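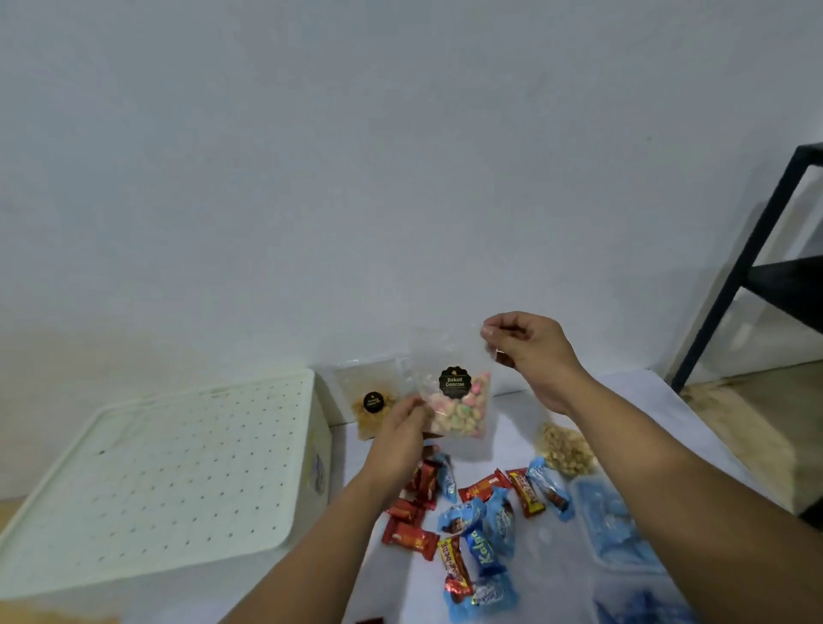

A bag of Biskuit Gemrose held over the sorting table, with Beng-Beng and Kalpa bars on the white top.

Lalit Maurya has been building Mirkia, a two-arm snack sorter, in the shared workshop at Sindandale since October. The arms are belt driven, with 5 joints each, and the controller is a secondhand board running at 11 volts.

Wrapped bars were the first test items. "Foil is the problem," Maurya said. "A glossy wrapper throws the light back and the depth reading drops out. Red and gold I can manage. Light blue on a white table took me weeks."

Clear bags came next. A bag of small biscuits has no fixed shape, and its contents move when it is lifted. Maurya does each pick by hand first, one hand at the top edge and the other lower down, and copies the grip points into the planner. The log holds 3025 picks.

"I tried suction," he said. "It holds on a flat sticker. It lets go on a crease."

The current fingers are printed at 8 percent infill with a silicone pad. He broke more than one set at the knuckle before thickening the web. The planner, Farkas, is his own code. A second program, Rurkum, handles only the timing between the arms, and he wants to merge the two.

"The left arm still waits too long," Maurya said. "I'll fix that after the wiring."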